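Open Day at the Lorley Pumping Station

I'd been meaning to get to Lorley for years, and in February I finally made it. The old waterworks opens its doors only a few times each winter, and the line was already down the hill when I pulled in at 9:40. Worth every cold minute! You go in through the boiler house, past the coal chutes, and then the engine hall opens up over your head – green columns, brass rails, and a beam engine taller than my house. 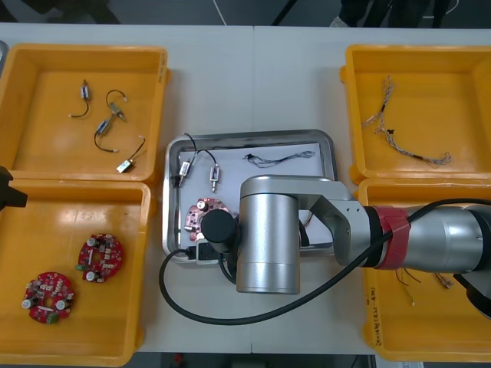
Stareck

The engine was in steam when I got there, and I stayed on the upper gallery for most of an hour. Each stroke lifts 553 gallons, and you feel it in your feet before you hear it. The guide let us walk out level with the beam (hold on to your hat) and told us the whole thing ran day and night for 43 years, with one long stop when the well shaft flooded.

After that I took the tunnel tour. Groups of up to 40 go down together, the steps are steep, and the brickwork down there is gorgeous, all tight curves and tiny arches. It comes out by the Brasier reservoir, where there's a path along the dam and a lot of very bold ducks.
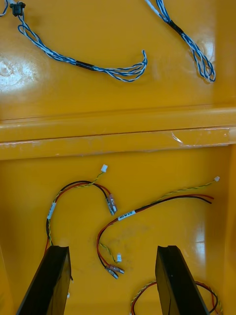 Lunch was pea soup in the old coal store, and I went back for seconds. Parking is free on the Hartono Road side, but the lower lot turns to mud, so wear boots. The tunnel was my favorite part in the end, and I'd go back just for that – next time with a better flashlight.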